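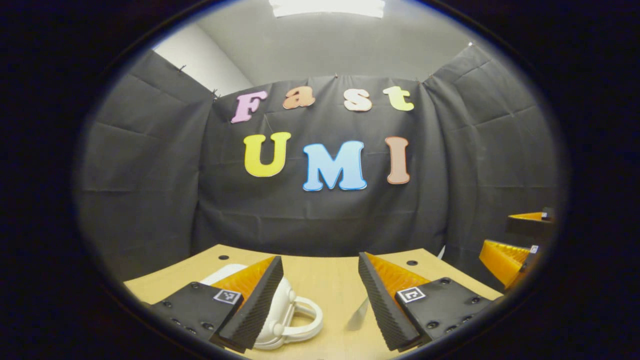 Letters up, at last

The back booth has its name on the curtain. Siiri Lukoševičius spent an afternoon of September with a box of foam letters and a great many clips, and the result reads Fast over UMI, in more colors than the rest of Ilivside puts together.

Blair Leckie wanted all seven in gray. Blair was outvoted. The yellow U stays, and so does the blue M, which takes up more than its share of the lower row and has been the subject of 2 separate emails.

The dark fabric went up on three sides. It still has its fold lines. Gavin Guthrie says creases drop out if you leave them alone, and has been leaving them alone with real dedication. Anyone who owns a steamer – and can reach that high – should speak to Siiri.

Please don't lean on the side panels. They are held by their top edges and by optimism.

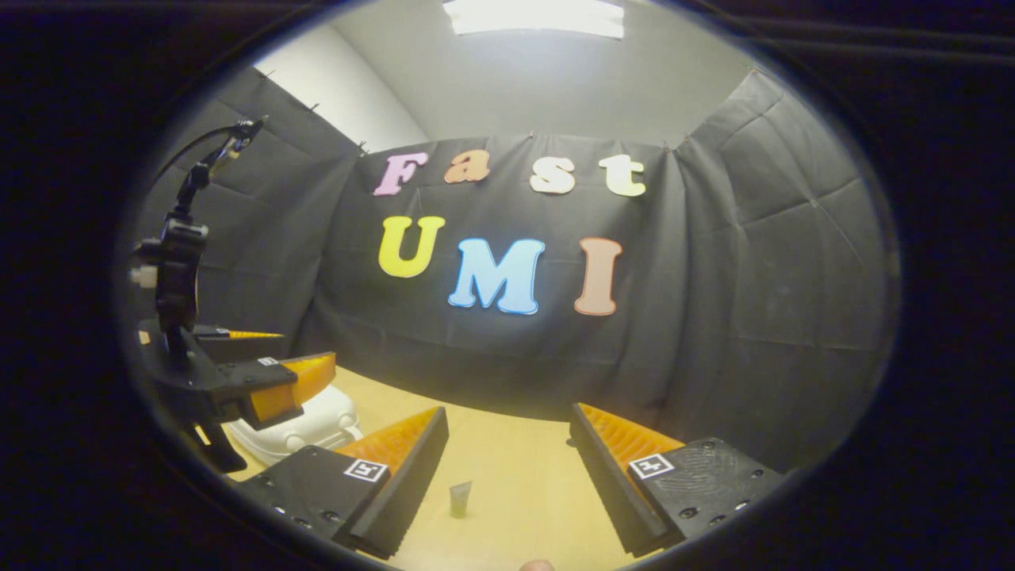
Booth bookings

The sheet is on the door. Slots run 40 minutes, table included. Leave the ceiling light on for whoever is next.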